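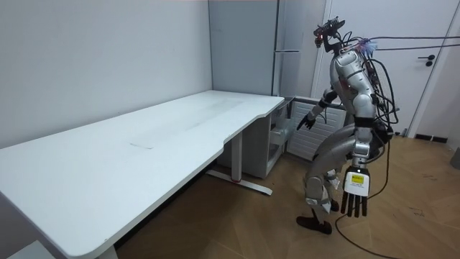
小办公室里的长桌和活动柜

Drikeo的办公区在Clokton楼的3层，出电梯往左，走到底再拐一次。最里面这一间面积不大，原来做过资料室，后来改成了日常办公的房间。改的时候没有请设计公司，墙没动，门没换，地上的浅色木地板也留着，只把家具换了一遍。钱主要花在一张白色长桌上，剩下的花在柜子、椅子和一台冰箱上。

小房间放大桌子，这件事在公司里有过争论。反对的意见很直接：桌子太长，人进门就要绕着走。赞成的意见也很直接：几张小桌拼在一起，中间总有缝，笔会掉下去，纸会卡住，桌腿也多，打扫起来费劲。最后试摆了几天，长桌留了下来。

记者去的时候，房间已经用了一段时间。本文要说的是这些家具和物件在使用中的情况，哪些合适，哪些后来改过，哪些到现在还没有弄好。

桌子

桌子从Pudden订的，1538元，含运费，不含上楼。桌面是白色哑光，摸上去略微有一点涩。选哑光是因为原来那张旧桌子反光，开了顶灯以后看纸面很累。换了以后，这个问题基本没有人再提。

白桌面容易显脏，这是买之前就知道的。茶渍、笔印、胶带撕下来以后留的一条灰印，在白色上都看得清楚。公司的做法是每天下班前擦一遍，用拧干的湿布，擦完再过一遍干布。酒精也用，只用在记号笔的印子上。有一次用了带磨砂颗粒的清洁膏，擦过的地方比周围亮了一块，从侧面看很明显，之后就不再用了。

桌子靠右的一端，前沿有一段向里收的弧形。订货的时候，这个弧形是附带的款式，没有另外加钱。当时看图纸，大家觉得它没什么用处，还少了一条桌面。用起来以后看法变了一些。坐在弧口的位置，人可以离桌面近一点，两只小臂能搁在左右两边，写字和翻资料都比较省力。缺点也有，长尺子和大张图纸放到这里，会有一截悬空，压不住。需要摊大图的时候，还是要往左边直的那一段去。

桌角也值得说一句。旧桌子是直角，搬东西路过时经常撞到大腿。新桌子到货以后，有人提议在靠过道的角上贴软护角，贴过一个星期，胶不牢，总被衣服带下来，后来就不贴了。现在的办法是走路的时候注意一点，再就是过道上不放别的东西。

长桌进门的过程比预想的麻烦。Clokton的货梯进不去这个长度，只能走楼梯，转弯时要竖起来。桌面和桌架是分开运的，到了房间里再装。装好以后调水平花了不少时间，房间的地面一头略低，桌脚下面的调节螺母差不多拧到了头。装桌子的工人建议过几个月再检查一次，因为刚装好的架子受力以后还会有一点变化。公司在12月查过，右边一侧又拧了半圈。

现在要是把一支圆珠笔平放在桌上，它能停住。装好的第一天，这支笔会慢慢往门的方向滚。

活动柜

桌角下面配的是带轮子的灰色抽屉柜。买的时候考虑过固定在桌子下面的吊柜，后来没要，理由是房间还要经常调整，柜子能推走会方便些。

抽屉柜是从老办公室搬来的，用了6年，漆面有些地方磨得发亮，抽屉滑轨上过两次油。上层放笔、便签、订书机和剪刀，中间放线材和转接头，最下面一层深，放的是文件夹和一些不常用的东西。这个分法写在一张纸上，贴在抽屉内侧。贴在外面的那张早就掉了，也没有再补。

轮子是消耗品。木地板对轮子的要求比地毯高，硬塑料轮推起来声音大，时间长了地板上会有细纹。公司后来换成了外圈包胶的轮子，在Cai买的，Cai是楼下那家五金店，店面很小，尺寸倒是很全。换轮子要先量插杆的直径，不同牌子的柜子差得不多，但差一点就插不进去。第一次没有量，买错了一套，退货时包装已经拆开，店里还是给换了。

柜子推来推去还有一个问题，就是不知道它应该在哪里。有人觉得应该在桌子右端的角下面，有人坐在左边，就把它拉到左边。每天早上来，位置都和前一天不一样。后来规定下班前推回右端的角下面，抽屉关好。规定执行得还可以，偶尔有例外。
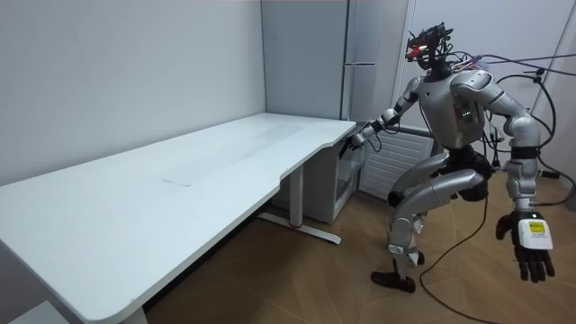

地板的问题比柜子多一些。浅色的拼木地板在这间房里已经铺了很多年，前一家租户铺的，接手的时候就有几处磨损。浅色的好处是房间显得亮，灰尘也不太显。不好的地方是鞋底的黑印很清楚，要用橡皮或者微湿的海绵去擦，拖把拖不掉。

公司没有重新打磨地板。问过价，也看过样板，打磨加上漆要停用房间好几天，家具还得全部搬空。那张长桌装起来不容易，拆一次就要重新调一次水平，这件事就往后放了。现在的办法是局部补蜡，补蜡的颜色买了两种，一种偏黄，一种偏白，两种掺着用才接近原来的颜色。补过的地方站着看不出，蹲下来能看见。

椅子下面试过放透明垫子。垫子刚铺上时平整，过了一阵四边翘起来，绊脚，灰还会钻到下面去。后来撤掉了，改成给椅子也换包胶的轮子，和抽屉柜用的是同一种。

过道和门口

小房间里最紧张的是过道。长桌斜着占去一大块地方，剩下的要留给人走路、开门、拉抽屉和推椅子。这几件事不能同时做。有人拉开最下面那层抽屉的时候，后面的人就得等一等。

门口的位置公司试过几种用法。放过衣帽架，大衣一多，门就开不到底。放过纸箱，纸箱会越堆越高。后来定下来，门边不放家具。雨伞放在走廊的伞桶里，快递放在前台，自己去取。

电线的走法也调整过。桌面上要用电的东西多，插座又都在墙边，线从地上走会被椅子轮压到，从上面走又不好看。公司没有统一的做法，固定的设备把线沿着墙边走，临时用的就随用随接，用完收起来。收线用的是可以反复解开的扎带，一次买了100根，装在抽屉柜中间那层的盒子里。一次性的扎带剪断以后断口很硬，容易划手，现在用得少了。

有一件小事，装修的人当时没有提醒。插座如果装在桌面以下，插头拔插都得弯腰或者跪着，桌子越长，越难够到。要是重新做一遍，公司说会在桌面以上的高度多装一排。

灯光

房间的顶灯没有换，只是换了灯管的色温。原来偏冷，白桌面在冷光下发蓝，看久了不舒服。换成中性光以后，桌面看起来是白的，木地板也恢复了一点暖色。换灯管的费用很低，效果倒是全部改动里最明显的一项。

桌上的台灯由各人自己带，公司不管款式，只要求底座下面有软垫。有一盏铁底座的台灯在桌面上拖过一下，留下一道细痕，位置在左边靠墙的地方，用纸巾盒压着。

冰箱

冰箱是所有东西里争议最少的一件。房间里的人夏天要喝凉的，茶水间在走廊另一头，来回一趟要几分钟，大家都同意在近处放一台。机身选白色，和桌子比较搭，门是浅灰的。

冰箱里放得最多的是瓶装茶。公司每个月统一买一次，将近100瓶，先放在走廊的储物柜里，再分批往冰箱里补。补货的规矩是旧的往外挪，新的放里面，贴在门上的纸条写得很清楚。也有人图省事，直接把新的塞在最外面，这样里面的就容易放过期。每到月底要清一次，看一遍瓶身上的日期。

瓶子是立着放还是横着放，用了一段时间才有结论。立着放整齐，拿的时候一目了然，但是层高不够的地方放不进去。横着放能多放几瓶，缺点是会滚，开门快了容易掉出来。现在是两种都有，门上的格子放立着的，里面搁板放横着的，瓶盖都朝外，方便抓。瓶盖的颜色顺便成了记号，离远一点也能知道还剩哪一种。 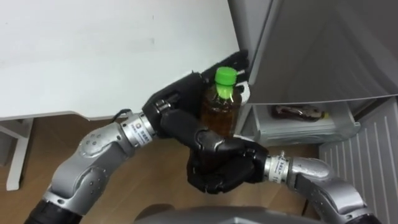 浅灰色的冰箱门打开着，门前是一瓶绿盖的茶，里面还横放着一瓶。

冰箱里还允许放午饭，要写日期，当天带走。没有写日期的，下班以后一律清掉。这条规定执行过几次，之后盒子上都写了字。水果可以放，切开的要装盒。味道大的东西不要放，榴莲和泡菜都出过问题，气味散了好几天，用小苏打和咖啡渣都试过，最后是断电开门晾了一个周末才好。

冰箱内部两个星期擦一次。抽屉可以整个抽出来洗，洗完要擦干再装回去，不然底下会积水。门封条里面的灰和水渍用旧牙刷刷。封条如果不干净，门会关不严，压缩机一直响，坐在附近的人最先听见。

冰箱和桌子之间留多宽，这一点量过几次。门要能完全打开，抽屉才能拉得出来，光能开一半是不够的。很多小办公室买冰箱只量机身，到货以后才发现门打不开，抽屉永远洗不了。公司在地上用纸胶带贴出机身的大小，又贴出门打开后的弧线，人在旁边走了走，觉得可以，才下的订单。胶带后来撕掉了，没有在地板上留下印子。

收拾

房间的日常收拾没有专人负责，轮流来。要做的事写在一张表上：擦桌子，推柜子，关抽屉，检查冰箱门，把地上的纸屑扫掉。全部做完十几分钟。轮到的人如果外出，就和别人换，换过的在表上改名字。

这张表从2021年5月28日开始用，中间改过几版。最早的一版写得很细，连笔要按颜色放都写了，没有人照做。后来删掉了一半，剩下的反倒都能做到。

桌上的个人物品也有一个约定，每人占自己坐的那一段，公用的东西放在中间。弧口那一段不分给固定的人，谁需要长时间写字谁去坐。实际情况是上午坐的人多，下午那里常被拿来临时放资料。资料放得久了，会有人把它们整理成一摞，挪到左边去。

还没弄好的地方

靠墙的架子还没有装。墙是老墙，打孔会掉灰，找人看过，说可以打，但要用长一点的膨胀螺栓。螺栓在Cai已经买好了，一直放在抽屉柜最下面一层。架子本身还没有选定，Pudden有一款和桌子同色的，宽度比墙面多出一点，定做要另外算钱。

抽屉柜的锁也坏了一把，钥匙能插进去，拧不动。里面没有贵重东西，锁就没有修。换轮子那次顺便问过，店里说可以只换锁芯，要把柜子带下去比对型号。

还有隔音。门关上以后，走廊里说话的声音还是听得到，打电话时会受影响。门缝下面贴过一条密封条，木地板在门口那里略高，门一开一关，密封条就卷起来。后来换成了短毛的那种，现在还贴着，声音小了一点。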